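Ticket 2172 – Posto: door textures load black after cache rebuild
Status: Resolved
Component: Posto viewer, material cache
Reported: Monday, 9:44

Summary
After the update to build 1726, interior projects opened in Posto show all wood materials as flat black. Metal and painted surfaces load correctly. Restarting the viewer has no effect. Projects saved before May are not affected.

Steps to reproduce
Open any project that uses the Carbone material library. Clear the cache from the Tools menu. Reload the project. Wood surfaces come up black within 30 seconds, and the log fills with "texture handle not found" entries.

Log notes
10:15 – Graphics driver rolled back one version. No change.
10:40 – Same project opened on a second workstation with the old cache folder copied over. Materials load normally. Driver ruled out.

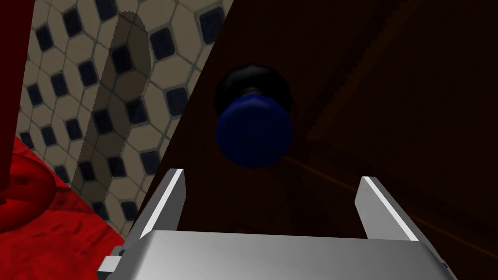

11:20 – Compared the two cache folders. The rebuilt one is missing 44 index files, all of them from Carbone. The source textures are present on the share and open in an image editor.
11:55 – The Drotivix sync client was holding a read lock on the library folder during the rebuild. Posto skips locked files and writes no warning.

Resolution
Pause Drotivix, delete the cache folder by hand, then reload the project. Rebuild takes some 30 minutes on a full library. Resume sync only when the progress bar has closed.

Follow-up
Missing warning filed as a separate defect. The Nudus library uses the same index format and has not been tested yet.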